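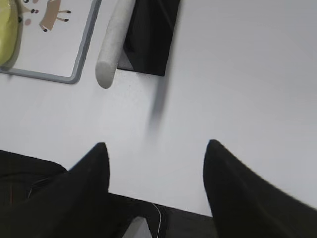
A table at the Wilwood Map Library.

4 minute read

The Wilwood Map Library has held the region's survey plans and parish maps since 2000, when the former lands office in Tenden closed its counter. Its catalogue now lists 3767 sheets. Myrto Rallis was appointed Manager of Collections in April, and she spoke with Iara Riquelme about access, repair and the labour of describing old maps properly.

Ms Rallis began her career in council records, where maps were usually treated as attachments to something else. "A plan would be folded into a file on drainage, and the file would be listed under the name of the street," she said. "If you did not already know the street, you had very little chance of finding it. I spent a good part of those years unfolding things."

The library's largest single holding is the Tsakiris deposit, the working papers of a surveying practice that served farms between Wilwood and Tenden. It includes field books, tracings and boundary plans, many of them annotated by more than one hand. Ms Rallis regards the annotations as the most valuable part of the deposit, and the most difficult to catalogue.

"A pencil note may say only 'fence moved' or 'see Rerkon'. Rerkon was a property that has since been divided, and the name does not appear on any current map. Our catalogue entry has to carry the old name as well as the present one, otherwise a family looking for its own land will go past it."

Asked who uses the collection, she said that property owners and their solicitors remained the most frequent visitors, followed by family historians. Enquiries from landcare groups have grown. Early plans often mark springs and creek lines that were later filled or piped, and these can be of practical help when a paddock is being replanted.

Repair is carried out on site by a staff of six, several of whom divide their time between the workroom and the public counter. In the last financial year, 251 sheets were cleaned, mended or rehoused. Ms Rallis explained that the program gives priority to sheets that are requested often, although she would like to see that approach reviewed.

"Popular maps wear out, so we mend them, and that is sensible," she said. "However, there are sheets at the back of the room that have not been requested in years, largely on account of their catalogue entries. I would prefer to look at the entries and the repairs together."

The library has also revised its copying policy. Readers may now take their own photographs for private study without charge, provided that the sheet stays flat and no flash is used. Certified copies are still prepared by staff and attract a fee.

On the subject of scanning, Ms Rallis was measured. The library will continue to scan its parish maps, but the larger tracings will be handled case by case. "Some of them are wider than our scanner and quite brittle. They will be seen in person for the time being, by appointment, and we are glad to arrange that."

Appointments may be made at the counter or in writing. Readers are asked to supply a parish name or lot number where they have one.

Contact us | © Wilwood Map Library | Back to top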